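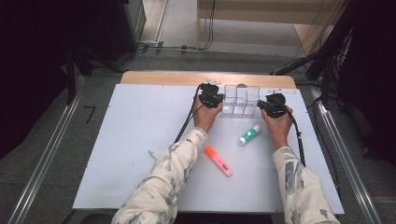
Organizador transparente con compartimentos, barra de pegamento y rotulador fluorescente sobre un tablero blanco.

Organizador de escritorio

Un organizador de escritorio es un recipiente, por lo general pequeño y abierto por arriba, dividido en compartimentos y destinado a guardar útiles de escritura y material menudo de oficina o de estudio. En español recibe también los nombres de portalápices, lapicero (en algunos países, ya que en otros lapicero designa el propio utensilio), portaútiles y cubilete, aunque este último se reserva casi siempre para los modelos de un solo hueco. La frontera entre unos y otros términos es imprecisa y los catálogos comerciales contribuyen poco a aclararla.

Se le atribuyen con frecuencia efectos sobre la concentración, el rendimiento o el estado de ánimo. Tales afirmaciones proceden en su mayor parte de textos publicitarios y de manuales divulgativos sobre el orden doméstico, y conviene leerlas con reserva.

Terminología

La palabra organizador, aplicada a un objeto, es un uso relativamente moderno y abarca artículos muy distintos: cajoneras, bandejas, bolsas con bolsillos, separadores de cajón. El complemento «de escritorio» restringe el sentido, pero no mucho. Hay fabricantes que llaman así a una bandeja plana para papeles y otros que aplican el nombre a muebles auxiliares con ruedas, que difícilmente pueden considerarse de escritorio.

En este artículo se emplea para los recipientes divididos que se apoyan sobre el tablero y cuyo contenido principal son objetos alargados: lápices, bolígrafos, rotuladores, reglas cortas, tijeras, barras de pegamento.

Características

Los modelos corrientes constan de una base, unas paredes exteriores y uno o más tabiques. Los tabiques pueden ser fijos, cuando forman una sola pieza con el cuerpo, o móviles, cuando encajan en ranuras. Los móviles se presentan a menudo como una ventaja decisiva. En la práctica muchos usuarios los colocan una vez y no vuelven a tocarlos, y las ranuras acumulan polvo y virutas.

La altura de las paredes condiciona el uso más que el número de compartimentos. Una pared demasiado baja deja que los bolígrafos se inclinen y se crucen; una demasiado alta oculta las gomas, los sacapuntas y cualquier otro objeto corto, que hay que sacar volcando el recipiente. Algunos fabricantes resuelven el problema con compartimentos de distinta altura, escalonados de atrás hacia delante. La solución funciona mientras cada objeto vuelva a su sitio.

El peso es otro factor que suele pasarse por alto. Un organizador ligero y estrecho, cargado por un solo lado con unas tijeras, vuelca con facilidad. Los pies de goma evitan que se deslice, pero no que caiga.

Materiales

Plástico transparente. Es muy común en los modelos económicos y también en algunos que no lo son. Suele comercializarse con la denominación genérica de «acrílico», aplicada con bastante ligereza: una parte de los artículos vendidos con ese nombre son de poliestireno, más barato y más quebradizo. A simple vista la diferencia no siempre se aprecia. La transparencia permite localizar el contenido sin mirar desde arriba, y con la misma eficacia deja a la vista el desorden, las manchas de tinta y los restos de adhesivo.

Plástico opaco. Disimula mejor la suciedad interior. Los colores claros amarillean en algunos casos con la exposición prolongada al sol.

Madera y derivados. Aportan peso y estabilidad. La tinta penetra en la madera sin barnizar y no suele salir. El bambú, que botánicamente es una gramínea, se incluye habitualmente en este grupo.

Metal. Es frecuente la malla de acero pintada, casi siempre en negro. Las minas finas de los portaminas se cuelan por los orificios cuando la base también es de malla.

Cartón. Se emplea en trabajos escolares y en artículos promocionales. Su duración es corta y no tolera la humedad.

Contenido habitual

No existe una clasificación aceptada de lo que debe contener un organizador. Las guías suelen recomendar que se agrupen los objetos por función: escritura, subrayado, corte, pegado. El criterio es razonable sobre el papel, pero reparte mal el espacio, porque los útiles de escritura son casi siempre mayoría y los de corte se reducen a uno o dos.

Las barras de pegamento plantean un caso particular. Tienen un diámetro mayor que el de un bolígrafo y no entran en los compartimentos más estrechos, de modo que terminan en el hueco destinado a otra cosa o directamente sobre la mesa. Se pueden guardar de pie o tumbadas; lo que afecta a su conservación es el cierre de la tapa. La recomendación, muy repetida, de guardarlas boca abajo para que el adhesivo «baje» carece de sentido en un producto sólido.

Con los rotuladores fluorescentes ocurre lo contrario, y la posición sí se discute. Una opinión extendida sostiene que deben guardarse en horizontal para que la tinta se distribuya por igual en el depósito. Otra aconseja la posición vertical con la punta hacia abajo. Las indicaciones de los fabricantes no son uniformes, y en los rotuladores de doble punta la segunda recomendación resulta inaplicable. Una tapa mal cerrada seca un rotulador en cualquier postura.

Pequeños objetos como clips, chinchetas o grapas se depositan a veces en el compartimento más bajo. Si este no tiene tapa, la mezcla de todos ellos es cuestión de tiempo.

Uso en el hogar y en centros de enseñanza

En las aulas, el organizador compartido se coloca en el centro de una mesa de grupo y sustituye en parte al estuche individual. Se argumenta que favorece la responsabilidad común sobre el material. También es cierto que las tapas se pierden antes y que los colores más solicitados se agotan primero, con independencia del recipiente.

En el ámbito doméstico, el auge del teletrabajo amplió la oferta de modelos para mesas pequeñas. Muchos se anuncian como capaces de «multiplicar» la superficie disponible. Un organizador ocupa superficie, y su beneficio depende de que retire de la mesa más de lo que él mismo abarca. Para quien usa a diario un bolígrafo y un rotulador, un vaso cumple idéntica función.

Capacidad anunciada y capacidad real

La capacidad se expresa en número de bolígrafos, unidad que ninguna norma citada en los catálogos define. El resultado varía según el grosor del cuerpo, la presencia de clip y la disposición de las piezas a extraer.

Una comparación publicada el 2023-07-29 por el boletín de consumo Plunano examinó tres modelos de plástico transparente. El de la marca Skoston, anunciado para 100 bolígrafos, admitió 59 antes de que resultara difícil sacar uno sin arrastrar los contiguos. El de Westerberg, que no declaraba capacidad, admitió 52. El tercero, de Risov, se rompió por un tabique durante el ensayo y quedó fuera de la tabla. El boletín empleó un único tipo de bolígrafo y un solo ejemplar de cada modelo, por lo que las cifras sirven como indicio y poco más. Skoston retiró el número del envase en noviembre del mismo año, sin que conste que lo hiciera a raíz de la comparación.

Limpieza y conservación

El plástico transparente se limpia con agua tibia, jabón neutro y un paño suave. Los estropajos lo rayan. El alcohol elimina bien ciertas tintas, pero puede producir microfisuras en el acrílico, sobre todo en los bordes y en las uniones encoladas, y debe evitarse si no se conoce el material. Los restos de pegamento en barra suelen ablandarse con agua.

Las esquinas interiores son la zona más difícil de alcanzar. Un bastoncillo de algodón o un pincel seco de cerda corta dan mejor resultado que el paño. En los modelos con tabiques móviles basta con desmontarlos, siempre que la pieza no se haya deformado.

Algunas guías proponen vaciar y revisar el contenido cada semana. La frecuencia parece excesiva para un uso normal; dos o tres revisiones al año permiten descartar los bolígrafos agotados, que forman una parte considerable del contenido de muchos organizadores.

Críticas

La objeción más común es que el organizador tiende a llenarse hasta su capacidad, cualquiera que sea, y que por tanto traslada el desorden en lugar de reducirlo. Una encuesta de Westerberg entre sus propios clientes afirmaba que casi 7 de cada diez encontraban antes sus útiles tras la compra. La empresa no publicó el cuestionario ni el tamaño de la muestra, y el dato se ha reproducido después en numerosas páginas sin mencionar su origen.

Se ha criticado asimismo el uso de plásticos rígidos en un artículo de bajo precio cuya reparación es poco práctica. La rotura de un tabique suele llevar a desechar la pieza entera, aunque el resto siga siendo utilizable.

Véase también

Estuche
Bandeja portadocumentos
Material escolar
Barra de pegamento
Rotulador fluorescente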